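Minutes of the gripper catch-up, held in the small lab straight after lunch

**In the room:** Vasanthi Kotian, Vignesh Kandasamy, Parvathi Varghese, Dinesh Murthy, and me (Hatsue Kamata, taking notes again)
**Started:** 13:30, or just after, once Vignesh had found a chair

I've written these up the way I took them down, so they wander a bit. If I've put words in your mouth, tell me and I'll fix the page.

## 1. Last time's actions

Vasanthi has moved all the June recordings on to the shared drive, so that one's closed. Dinesh was meant to ask Lindgren about spare finger pads and did, twice, and got an automatic reply both times. Stays open. Mine was to tidy up the naming of the trial folders and I've done half of it (the Gesier half). Parvathi pointed out that a half-renamed folder tree is worse than one that's simply badly named, and she's right, so I'll finish it before I do anything else.

Vignesh had nothing outstanding and was very pleased about it.

## 2. Which gripper are we keeping?

This took up most of the meeting! For anyone reading who wasn't in on the start of it: we've been running the Mulia parallel fingers and the Gesier ones through the same set of jobs, with the same arms and the same controller settings, and we need to settle on one set so that the Ivness work can begin without us swapping fingers over every few days.

Vasanthi went through the numbers. We have 2972 recorded attempts that she's happy to count. She threw out another 157, mostly from the stretch when the left and right wrist feeds were swapped in the config and we were all wondering why the arms had become so clumsy. She'd like it noted that she looked at each of those by hand before binning it. Noted!

The short version is that the two sets are very close on anything with a decent handle. Hammer, stapler, the wooden block turned the narrow way: either set will do. Where they part company is small stuff. The Mulia fingers meet properly at the tip and the Gesier ones meet slightly further back, so with a nail lying flat the Gesier pair tends to pinch the mat as well, drag it a little, and then let go of the nail. Parvathi has seen this so often that she can now call it before the fingers close.

Dinesh spoke up for the Gesier set, and I want to give him a fair hearing here. His argument is that we've spent a lot of time on nails and hardly any on heavier things, and that the Mulia pads are softer and wear down at the edges. He'd had one pair off and passed them round the table, and yes, the corners are visibly rounded. He thinks we'd be buying pads for ever. Vasanthi asked how many closes that pair had done and he didn't know, as it came over from the old bench with no log at all.

We went back and forth on this for a good while. Where we ended up:

- Mulia fingers on both arms for the nail and hammer job
- Gesier fingers kept, bagged and labelled, for the heavier lifting later on
- Dinesh to fit a fresh pair of Mulia pads and log the closes from nought, so that we have a real wear figure

Dinesh asked me to record that he agreed to this "for now". Done.

## 3. The nail and hammer job

Parvathi talked us through the layout she wants to use for the next batch. The hammer goes in the middle with the handle pointing away from us, three nails to the right of it, and the pine block beyond them on the same side. The stapler, the pen packet and the marker stay at the near edge as distractors, and the pen cup goes in the back corner on the right.

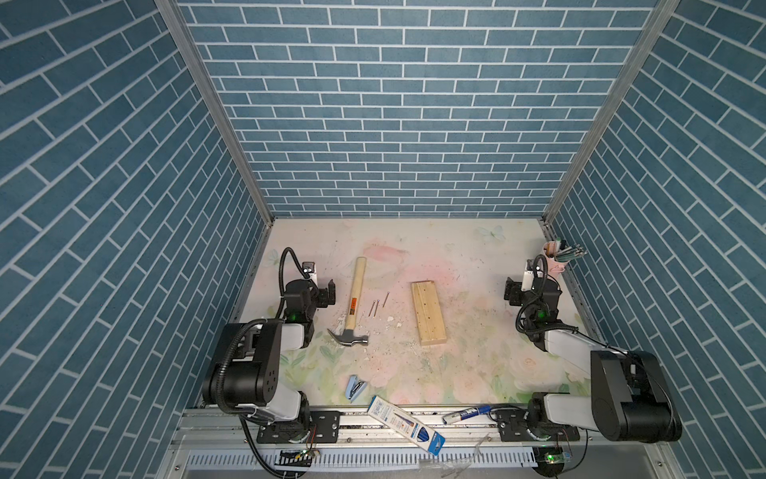
*Page last changed: June, 16:40, by Hatsue K.*

Vignesh had a worry about which arm takes the hammer. The left one has the shorter trip to it, with the claw facing that way, but Parvathi wants the right arm to hold the nail, and the nails and block are both over on that side, so the left has to bring the hammer across without bumping its partner. She's tried it by hand-guiding and says there's room if the right arm keeps its elbow well out towards the wall. Vignesh isn't convinced, and would sooner start with the block moved nearer the middle. We agreed to do a few of each and see how often they touch.

Vasanthi asked whether we're really going to have a robot hitting nails. Not yet, is the answer! The first batch is pick up, bring together, line up over the block and stop there. Parvathi would like a gentle tap after that. I can't pretend I'm not looking forward to it.

There was also a fairly long chat about the mat. Dinesh reckons the flowers and butterflies are hard on the vision side, and that a plain grey one would get us better numbers. Vasanthi said that's exactly why she likes it, as the Ivness people won't be working on plain grey either. I like it because it's pretty, and I said so, and this wasn't taken as a technical argument. The mat stays. It does want a clean, though, because there are specks and bits all over the middle where the tools sit, and the little white chips by the nails could easily end up between the fingers. Vignesh will bring the hand vacuum over.

## 4. Wrist cameras

Both arms have their small cameras on top of the grippers now, and everybody's happy with the view down to the fingertips. The cable conduit is the thing that still bothers me. It loops from the wrist over the top of the gripper, and when the left arm turns its wrist all the way round the loop goes tight before the joint reaches its limit. I've seen it nudge the camera once, only a touch, but the calibration was off for the rest of that session and I had to do it all again.

Ideas were: a longer loop (Vignesh), a softer conduit (Dinesh), or just limiting the wrist turn in software (Vasanthi). We're going with Vasanthi's, as it costs nothing and can be in place by teatime. If Parvathi finds she needs the extra turn for the hammer handle then we'll look at the longer loop.

Please, everyone, check the camera clip before you start a run. It takes a few seconds and saves me an awful lot of muttering.

## 5. Controller settings

Vignesh compared the two grip settings he's been going on about, the stiff one and the springy one. He ran 300 closes on each with the Mulia fingers. The springy setting is kinder to the pen packet, which is only card and creases easily, and it's a bit worse with the hammer, because the head is so heavy compared with the handle that the whole thing swings when you lift it. He'd like the controller to pick a setting by object. Vasanthi would like him to wait until we've got a baseline with one setting all the way through. She won that one.

Stiff setting for the whole first batch, then. Vignesh will write down the actual values on the wiki page this time, and not on the whiteboard (sorry, Vignesh, but somebody wiped the last lot and I think it was me).

He also brought up grip point on the hammer. Everyone's been aiming for a spot near the orange and black label, mostly out of habit, and he wonders if the model is simply learning to go for the label. Good question, and none of us had an answer. Parvathi suggested a second hammer with no label for a small side test. Dinesh has one at home.

## 6. Anything else

Parvathi asked who's been putting the marker back with its cap facing left. It should point right in the starting layout. Nobody owned up.

Dinesh would like the shared socket strip by the door left alone during runs, as two people have unplugged the wrong thing lately.

Vasanthi may be late next time and is fine with us starting without her.

## Actions

| Who | What |
|---|---|
| Dinesh | Fresh Mulia pads on, start the close log, chase Lindgren by phone |
| Dinesh | Bring in the hammer without a label |
| Vignesh | Clean the mat, put the stiff setting values on the wiki |
| Vignesh and Parvathi | Try both block positions, note any bumps between the arms |
| Vasanthi | Wrist turn limit on the left arm, then copy it to the right |
| Hatsue | Finish the folder names, bag and label the Gesier fingers |

We stopped at 14:50. Next one is same room, same time, and Parvathi's taking the notes.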